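第四章 抓取:从一次开放日说起

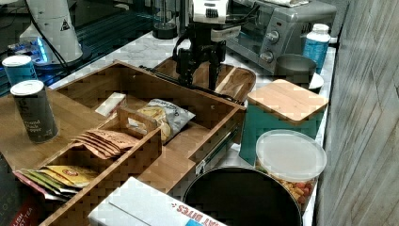
图4-1 厨房台面上的抓取作业。夹爪的两根黑色手指伸向一只带弧形边沿的木托盘,左前方是竹制收纳抽屉。

本章要讲抓取。按惯例,讲抓取应当从力封闭的定义写起,配一张圆盘受三个箭头夹击的示意图,读者看完点头,合上书,然后去实验室把一只薯片袋捏碎。我们打算换个顺序,先去看别人捏。

二月里,卡尔瓦马卡(Carhuamaca)实验楼办了一次开放日。请柬上写的是“居家操作机器人现场演示”,字体很大;下面一行小字写着“演示内容视当日情况调整”。凡是做过机器人的人,都会先读小字。

接待我们的是埃费·埃蒂姆(Efe Etim),项目的演示负责人。他在门口发参观手册,顺便宣布三条规矩:不要越过地上的黄线,不要替机器人加油,不要在机器人停下来的时候问它是不是坏了。第三条他念了两遍。

一行人里有工程系的学生,有两家家电厂商的代表,还有几位住在附近、以为会有咖啡的居民。咖啡是有的,在走廊尽头,由一台普通咖啡机提供,整个下午没有出过故障,也没有人为它鼓掌。

4.1 一张不肯配合的台面

教科书里的物体有一种难得的美德:它们都是长方体。边长已知,质量均匀,摩擦系数印在题干里,精确到小数点后两位。厨房里的物体没有受过这种教育。

请回头看图4-1。白色大理石纹样的台面上,有烤箱,有杯子,有装零食的透明塑料桶,左侧的木质表面上还有一只标着“ground black pepper”的深灰色罐子。竹抽屉里又套着一只竹隔盒,隔盒里有一叠摊开的棕色纸包和一排彩色小包,隔盒旁边躺着一只蓝白相间的零食袋。对一个五岁的孩子来说,这里没有一样东西难拿;对本章后面要推导的任何一个公式来说,这里没有一样东西好拿。

负责感知模块的阿达埃泽·巴巴洛拉(Adaeze Babalola)把这类布置叫作“诚实的台面”。她解释说,早期演示用的是彩色积木,成功率漂亮得很,后来有位来宾问了一句“你们家里吃积木吗”,会议室安静了很久。从那以后,组里买东西直接去超市,发票的抬头倒是一直没改,还写着“标准测试件”。

为了后文方便,我们把台面上的对象按抓取时的麻烦分一分类。这种分法并不严格,拿去写论文会被审稿人退回来,用来组织一章书却够了。

刚性、形状规则的物体,例如罐子和杯子。它们的几何形状可以事先建模,两指夹爪从侧面夹住圆柱面,接触点的位置和法线都容易算。困难在于周围的邻居:罐子单独站着是一道例题,和另一只罐子挨着站,就成了一道规划题。手指有厚度,手指之间的空隙有上限,手指外面的空隙也需要留出来,初学者常常只记得前两件事。

刚性、形状扁平或带边沿的物体,例如托盘。它躺平时,能下手的地方往往只剩边沿。边沿若有弧度,接触面的法线便沿着弧线一路变化,手指偏一点,夹持力的方向也跟着偏一点。托盘又比较宽,抓点离重心远,提起来会受到一个不小的力矩。4.4节要用整整一节来对付它。

柔性和半柔性的物体,例如零食袋和纸包。它们没有固定的形状,夹一下就换一副样子,里面的内容物还会移动。力太小拿不起来,力太大则会改变商品的性质。

最后一类是装在别的东西里面的东西。隔盒在抽屉里,纸包在隔盒里,这在家务中叫收纳,在运动规划中叫碰撞约束的嵌套。人类为了让厨房显得整齐而发明的每一样家具,都让机器人的可达空间又小了一圈。

4.2 演示

真正的演示在下午开始。控制台前坐着拉德克·斯拉尼纳(Radek Slanina),他的工作是盯着三块屏幕,右手放在急停按钮旁边。有家长问他这份工作紧不紧张,他说按钮很好按。

任务是一套整理流程,内部代号“卡纳”(Cana):从台面上取物,移到指定位置,放下,回到初始姿态。整套流程计划做13次抓取。埃费介绍时说得很坦然,每次抓取的时间上限设为40秒,超时就放弃,进入下一项。人群里有人小声说自己拿个罐子不到两秒。埃费听见了,说他也是,所以他没有把自己写进项目申请书。

第一次抓取的对象是一只罐子。夹爪移过去,停住,张开,下降,合拢,抬起。动作很稳,稳到后排有人没看出来已经抓完了。掌声来得稍迟,夹杂着一声“就这样?”。这一问其实相当专业,我们在4.3节会把“就这样”三个字展开成二十来页。

第四次抓取轮到一只零食袋。夹爪在袋子上方停了很久。屏幕上,候选抓取点一个接一个地亮起来,又一个接一个地熄灭,颇像一位客人在翻一本看不懂的菜单。最后它选中了袋口的一道褶皱,合拢,上提,袋子跟着起来了,在空中转了小半圈,发出一阵薯片相互摩擦的声音。到第三十几秒,它被放进了目标区,姿态与计划中的相差甚远,位置倒是对的。评分表上打了勾。

“为什么选那道褶?”有学生问。

阿达埃泽说,那里厚度合适,两侧又有空隙,打分最高。学生追问,打分为什么最高。她说这个问题可以留作博士课题,问完请学生登记一下邮箱。

第七次抓取没有成功。夹爪碰到托盘的边沿,手指贴着弧面滑了一下,托盘在台面上转了个不大的角度,停在一个谁也没有规划过的方位上。系统重新观察,重新计算,再试,再滑。时间到,放弃,进入下一项。厂商代表低头写字,写得很快。

按照开放日的一般礼仪,此时应当有人讲解一段激动人心的远景。埃费没有讲。他把演示暂停,请达米洛拉·恩万科(Damilola Nwankwo)上前,用一块白板说明刚才发生了什么。达米洛拉负责夹爪的力控,显然对这一刻早有准备,白板笔是自己带的。

她画了一段圆弧,在弧的两侧各画一个接触点,又从每个点上画出一个尖角形,也就是摩擦锥。“手指能施加的力,必须落在这两个锥里面,”她说,“我们以为两点的连线在锥里,实际上它在外面,差得不多。”

“差多少?”

“差一只托盘。”

这张白板后来被擦掉了,好在内容不难复现,习题4.7就是照着它出的。读者做那道题的时候,可以留意角度的符号;据达米洛拉说,组里的代码曾在同一处错过,错了整整一个二月。

4.3 预先说几件事

在进入正式推导之前,从这次参观中可以先抽出几个概念,后面各节会逐一给出定义。

接触模型。两根手指碰到物体,究竟算作两个点、两条线还是两小块面,取决于指面的材料和物体的形状。点接触最好算,也最乐观。带摩擦的点接触能够抵抗沿表面的滑动,却不能抵抗绕法线的转动;软指接触可以抵抗一部分转动。零食袋在空中转的那小半圈,用硬指点接触模型可以解释,用软指模型也可以解释,只是两种解释给出的改进办法不同,花的钱也不同。

力封闭。如果通过调节接触力,抓取能够平衡作用在物体上的任意外力和外力矩,就称该抓取满足力封闭。请注意“任意”二字。现实中的外力并不任意,主要是重力和一次不太小心的碰撞。因此有些抓取在理论上不满足力封闭,在厨房里照样用得很好;另一些抓取满足全部定理,然后在厂商代表面前滑了出去。后一种情形通常说明有某个参数是从别人的论文里抄来的。

抓取质量。同一只罐子可以有许多种抓法,需要一个数来比较优劣。本章会介绍几种常见的度量,它们彼此经常不一致。学生在作业里爱问哪一种最好,我们的建议是先看你怕什么:怕滑落,怕捏坏,还是怕撞倒旁边那只罐子。

抓取的可达性。一个漂亮的抓取点,手到不了,就只是一个点。腕部的朝向、支架的体积和线缆的走向都会参与这场讨论,而且通常在最后才发言。皮利斯(Pullis)平台的早期版本据说曾经算出过一个近乎完美的抓取姿态,唯一的缺点是前臂需要穿过柜门。拉德克讲这件事时表情平静,柜门是他换的。

感知的不确定性。本章前半部分假定物体的位置和形状已知。这一假定在透明容器、反光表面和互相遮挡的物体面前会依次失效。阿达埃泽的说法更直接:玻璃罐在她的点云里,常常只是盖子和一点猜测。第六章会专门处理这个问题,眼下先请读者暂时相信坐标。

4.4 问答环节

演示结束后留了提问时间。最后的成绩单贴在墙上,成功的打勾,放弃的画一道横线。埃费没有把托盘那一行遮起来。

附近的一位居民先举手,问这机器什么时候能到家里洗碗。埃费回答,洗碗已经有洗碗机了,他们研究的是把碗放进洗碗机之前的那一段。居民想了想,说那一段确实比较讨厌。

家电厂商伊卡尔蒙特(Ikalmont)的代表比拉勒·卡拉姆(Bilal Karam)关心成本。他问,既然台面这么难,能不能把台面改得简单一些:统一容器的直径,贴上标记,托盘加两个把手。这个提议让几位学生露出失望的神情,仿佛有人建议用梯子参加跳高。达米洛拉却很赞成。她说,给托盘加把手,等于把一道弧面接触的题换成一道平面接触的题,改一次模具,省掉的计算一辈子都算不完。

双方就此讨论了很久。支持改造环境的一方举出仓库:货架、料箱、条码,样样为机器准备,抓取便容易得多。反对的一方举出自己的母亲:任何要求她统一罐子直径的产品,进不了家门。这两种论据在工程上都站得住,读者将来做系统设计时大概会同时遇到,后者往往来得更早。

有学生问,为什么只用两根手指,人有五根。达米洛拉答,人还有几十年的练习时间和一份不计报酬的工作热情。两指夹爪结构简单,控制变量少,坏了好换;本章讨论的绝大多数内容用两指就能讲清楚。多指手放在第九章,供学有余力者参考,也供预算有余力者参考。

还有一个问题问得很轻,出自前排的一个孩子:它知道自己抓到了吗?

这一回是拉德克回答的。他说,它知道手指合到一半就合不下去了,也知道电流变大了,通常这就意味着抓到了东西。孩子问,那要是抓到的是别的东西呢?拉德克说,那它就很高兴地把别的东西拿走了。埃费在旁边补充,“高兴”一词不是技术术语。

抓取验证是本章最后一节的内容。那个孩子的问题,我们几乎原样印在了那一节的开头。

4.5 本章安排与准备

4.6节建立接触模型,给出摩擦锥的数学描述;4.7节定义力螺旋与抓取矩阵,并证明平面情形下两指力封闭的条件;4.8节讨论抓取质量的度量;4.9节回到那只托盘,分析弧形边沿上的接触与偏心载荷;4.10节介绍柔性物体的几种实用处理方法,证明很少,经验很多;4.11节讲抓取验证。前面曾把托盘一节记作4.4,那是初稿的编号,参观记写长了,托盘便往后挪了几节,二十来页的展开也一并从4.6节算起。习题4.7的编号没有受影响。

阅读本章需要线性代数和静力学的基础。忘了叉积怎么算的读者,请先翻附录A。记得怎么算、但总把方向弄反的读者,也请翻附录A,那里画了一只右手。

课前活动

下面的活动建议在学习4.6节之前完成,两人一组,其中一人操作,一人记录。

甲、选一样厨房里的常见物品,只用拇指和食指把它拿起来,放到另一处。记下两指接触的位置。换一个位置再拿一次,直到找出一种拿不起来的拿法。画出这种拿法的接触点和法线方向。

乙、戴上厚手套重复一遍。写下哪些信息消失了。手套越厚,越接近许多商用夹爪的日常感受。

丙、找一只浅托盘,只捏住一侧边沿把它平着提起来。先空着提,再在远端放一件轻的东西。说明手指上的感觉如何变化,并估计力矩的方向。请勿使用家中较贵的托盘,本书不承担赔偿。

丁、把一件物品放进盒子,再把盒子放进抽屉。只用两根手指,从上方取出该物品,手不得碰到盒壁。记录失败的原因。若一次就成功,请换一个小一些的盒子。

戊、由记录者闭上眼睛,操作者把一件物品递到其两指之间。记录者仅凭手指张开的宽度和受到的阻力,猜测拿到的是什么。统计猜错的情形,保留到4.11节使用。

活动记录不必写得整齐,但要写明失败时发生了什么。“没拿住”三个字不算记录。往哪边滑,先转还是先滑,手指有没有张开,这些才是后面用得上的东西。卡尔瓦马卡的那张成绩单上,托盘一行的备注栏写着:“顺时针转动后滑脱,两次相同。”字很小,是达米洛拉的笔迹。

4.6 接触模型

设物体表面在接触点处光滑,取该点的内法线为局部坐标系的z轴,x轴与y轴位于切平面内。手指作用于物体的力记为f,其法向分量非负,因为手指只能推,不能粘。(曾有参观者问能不能粘。可以,见第十章吸附式与黏附式末端执行器。)在库仑摩擦假设下,切向分量的大小不超过法向分量与摩擦系数μ之积,满足这一条件的力的全体构成一个圆锥,锥顶位于接触点,半顶角为arctan μ。下面先考察平面情形,此时圆锥退化为两条射线所夹的角形区域,也就是那块白板上的尖角。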